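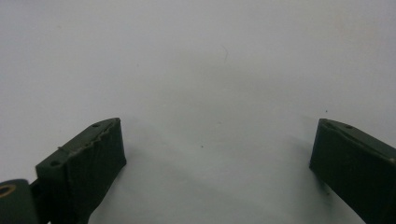
1. Background

Grasano is the training salon attached to our cosmetology program. It is open to the public and offers haircuts, color, facials and manicures at reduced prices. Students do the work under the supervision of an instructor, and each service a student completes goes toward the hours needed for the state license.

A missed appointment costs a training salon something different from what it costs a regular one. The money is small. The bigger loss is that a student who was supposed to practice a color service spends the afternoon folding towels or working on a mannequin head, and the service has to be made up later in the term. Color and facials are the worst for this because they take up long slots and few walk-in clients ask for them.

Our project looked at whether a change in the reminder message would lower the number of missed appointments.

2. What was already in place

Bookings are kept in Morkelico, a scheduling program the school has used since before any of us enrolled. Clients book by phone, at the front desk or through a web form. In the default setup, Morkelico sends one email at the time of booking and nothing after that. Students on desk duty were supposed to call the next day's clients in the afternoon, but this depended on how busy the desk was. When we read through the desk notebook, we found many days with no calls written down at all.

Before starting, we visited Ueda, a nail and brow studio near campus, to ask how they handle the same problem. They send a text message a day ahead and ask for a reply. They also take a deposit on longer services. Our program does not allow deposits, so we only borrowed the first part.

3. Method

We exported all appointments from the spring term, which gave us 532 records. Each record has the service, the time of the slot, how the booking was made and a status: completed, canceled, moved or missed. Client names and phone numbers were removed before the file was given to us.

For the first half of the term the salon kept working in the usual way. In the second half, a text message went out 24 hours before each appointment. The wording was:

"You have an appointment at Grasano tomorrow. Reply Y to keep it or N to cancel. To change the time, call the front desk."

We tried a longer version first, with parking directions and a note about arriving early. The desk students reported that clients called in to ask questions already answered in the message, so we cut it down before the test period started.

We counted an appointment as missed if the client did not come and had not canceled by the start of the slot. A client who arrived too late for the service but was given a shorter one (for example, a dry trim in place of a wash and cut) was counted as completed. We were not fully agreed on this rule, but the instructor's log treats these as completed services and we wanted our numbers to match the log.

4. Results

Missed appointments went down in the second half of the term. Cancellations went up. Part of the change is therefore clients telling the salon what they would have done anyway, only earlier. For the students this is still useful, as a canceled slot can be offered to someone on the waiting list and a missed one usually can't.

The drop was clearest for facials and color. Haircuts hardly changed. Most haircut clients book only a short time ahead, often on the same morning, and some of those bookings were made too late to get a text in the first place.

The way the booking was made also mattered. Clients who used the web form missed more appointments than those who called, both before and after the change. We think the form makes it easy to book a slot without checking a calendar, but we did not ask clients and cannot show this.

Manicures were the odd case. The number missed went up slightly in April. The desk notebook shows that the manicure station was closed for part of that month while the salon switched to Oltari polish and remover, and some slots were moved by hand. It is possible that a few of these clients never heard about the new time. We left the records in but would not draw anything from them.

5. Problems

The two halves of the term are not the same. Prom and graduation bookings fall in the second half, and people are less likely to skip those. A better design would send the text to every other client throughout the whole term. Morkelico does not have a setting for this and we did not have time to do it by hand.

Some statuses were filled in at closing time by a student who had not been at the desk. In 2 cases the notebook and the software disagreed, and we went with the notebook.

The phone numbers in the system are not all current. Messages to old numbers failed without any notice to the desk, so we do not know how many clients in the second group really got a text.

6. Cost

The text service is sold in blocks of 400 messages. One block was nearly enough for the test period, including the extra messages sent when a client moved an appointment. The department paid for it out of the supplies budget.

7. Recommendations

Keep the text reminder for facials and color, where it made the most difference. If the budget is tight, leave out haircuts.

Ask for the phone number again at check-in and correct it in Morkelico while the client is still at the desk.

Keep the waiting list in the software. At the moment it is a sheet of paper in the drawer – the evening students do not always know it is there – and a canceled slot often stays empty for that reason.

Add a line to the web form asking clients to confirm the date before they submit. The school's web office would have to make this change, and we have sent them the request.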